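Fondside Help Desk
Ticket: Postmark dates wrong after import, envelopes sorted as brand new
Product: Fondside catalogue, Tosatero importer
Status: Solved, with one follow-up left open
Opened: Saturday, July 30, 2022

Original message

Hi team! First up, I love Fondside. I collect paper from stage magicians - letters, envelopes, playbills, throw-out cards, the odd programme with a greasy thumbprint on it - and for years my whole catalogue lived in a spreadsheet that only I could read. I've finally moved it over. 400 records, all in one go, and the pictures of the playbills look wonderful in the gallery view.

Now the trouble. When I sort by date, a big bunch of my oldest envelopes land at the very top as the newest things I own. One is a cover posted to a theatre manager in the spring of 1926, with a lovely clear cancel, and Fondside says it was mailed in 2026. That would be quite a trick even for the fellow who sent it!

What I've tried so far:

Logged out and back in. No change.
Changed the date display from short to long. Same wrong year, just spelled out more proudly.
Opened one of the bad records and typed the full year by hand. That fixed it straight away, and it stayed fixed.
Deleted a playbill and imported it again. The playbill was fine before and fine after, so I learned nothing there, but I did get to look at the playbill again.

The bad ones all seem to be envelopes and postcards. Letters and playbills look right. My spreadsheet was made in the Drusa desktop program, which I exported from using the plain comma option. Happy to send the file. I can fix them by hand if I must but I'd love to know why it happens, because the Pesonen lot is still to come and that one is nearly all envelopes.
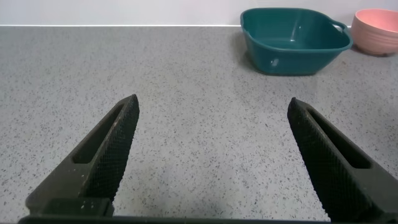

I should say what the Pesonen lot is, in case it matters. It's the mail of a touring booking agent who kept everything, bless him, and who got letters from just about every card man and escape act on the circuit. He wrote the date received in pencil on the back of each cover. So every piece has a postmark date and a pencil date, and I want to keep both. At the moment I only have one date column.

Reply from Tomomi Ebihara, Fondside support

Thank you for such a clear write-up, and what a collection! I don't get many tickets that make me want to cancel my afternoon and read someone's mail.

I think I can see what's going on, but please send the export file so I can be sure. Could you also tell me how you typed the dates in Drusa for the envelopes? If you typed them as they appear in the cancel, with a short year, that would fit what you're seeing.

Please don't fix any more by hand just yet. If we have to run the import again, your hand fixes could be written over.

Customer reply

File attached. And yes! I copied the postmarks just as they're stamped, so the year is only the last two digits. For letters I went by what the writer put at the top of the page, and they nearly always gave the whole year. Playbills I dated myself, with the full year. I feel a bit silly now, but I was so pleased with how faithful I was being to those postmarks.
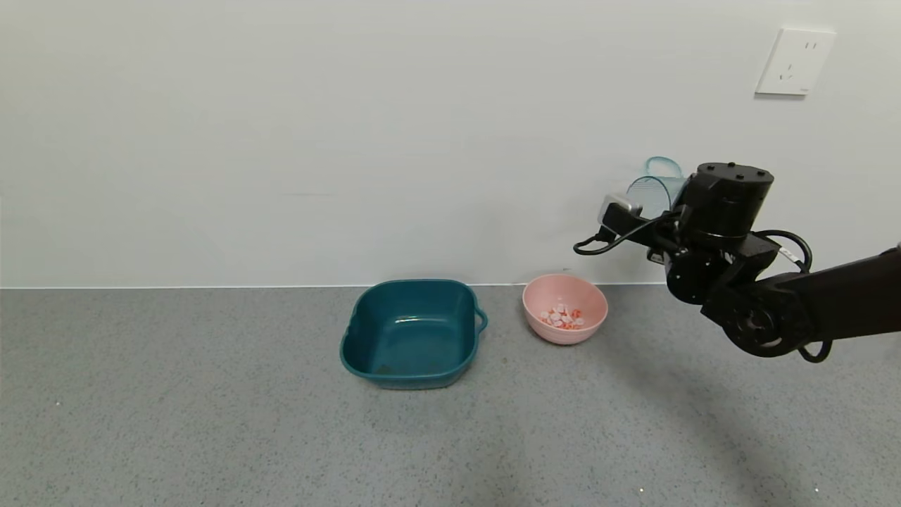
Black arm with looped cables, light-blue plastic cup, white wall.

Reply from Tomomi Ebihara

Please don't feel silly, copying a cancel as stamped is good practice. The fault is on our side.

I ran your file through a test account. When the Tosatero importer meets a short year, it has to pick a century. Anything under 40 it reads as this century, and anything from there up it reads as the last one. That's fine for someone's stamp club receipts and no good at all for vaudeville. Your wartime covers came through correctly, which is why it looked so random.

Here is the fix:

1. Go to Import, then Past Imports, and choose the one with your full file.
2. Click Roll Back. This takes out the records but keeps your pictures.
3. Start the import again and stop at the Columns screen.
4. Beside the date column, open the small arrow and choose "Short years belong to". Type 1900.
5. Turn on "Keep the original text". This saves the date as you typed it in its own field, so your faithful copy of the postmark isn't lost.
6. Finish the import. Pictures join up again by record number.

If you own anything from before 1900 with a short year, type the full year for those in Drusa before you export.

For the pencil dates, add a second date column to your spreadsheet and call it "Received". On the Columns screen, map it to Date 2. You can then sort by either one, and the record page shows both.

Customer reply

It worked! I rolled back with my heart in my mouth, but every picture came home to its proper record. The theatre manager's cover now sits where it should, right between a handbill for a mind-reading act and a very cross letter about a missing trunk.

I did trip over one thing, so I'll note it for anyone who finds this ticket later. At step 4 I typed 19 the first time, thinking it wanted the front half of the year. It took it without a murmur and gave me envelopes from the time of the Roman emperors. Type all of 1900.

"Keep the original text" is my new favourite switch. Some of the cancels include the hour, and I'd been leaving that out for want of a place to put it. Now I can go back and add it.
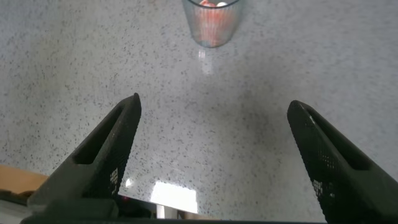

I also had a go with a handful of the Pesonen covers to test the Received column. Sorting by pencil date is a joy. You can watch a letter chase the agent from town to town, with the gap between the two dates getting longer the further west he went. I stayed up far too late with it.

One new question. A couple of covers have 2 postmarks, one from where they were posted and one from where they were sent on. Is there a way to hold both, as well as the pencil date?

Reply from Tomomi Ebihara

Great news, and thank you for the tip about step 4. I've passed it to the people who look after the importer, along with a request that it refuse anything shorter than a full year.

For forwarded covers, there's no third date field at present. The best way for now is to put the first postmark in the main date, and add the forwarding mark as a note with the tag "forwarded". Tags can be searched, so you'll be able to pull those covers up as a group. I've logged a feature request and linked it here, so you'll get an email if it goes ahead.

I'm marking the date problem as solved and leaving the feature request open.

Customer reply

Tagging them now. There's one in here addressed to a man "care of the elephant barn", and it still reached him. I'll open a new ticket if the rest of the Pesonen mail gives me any grief. Thanks, Tomomi!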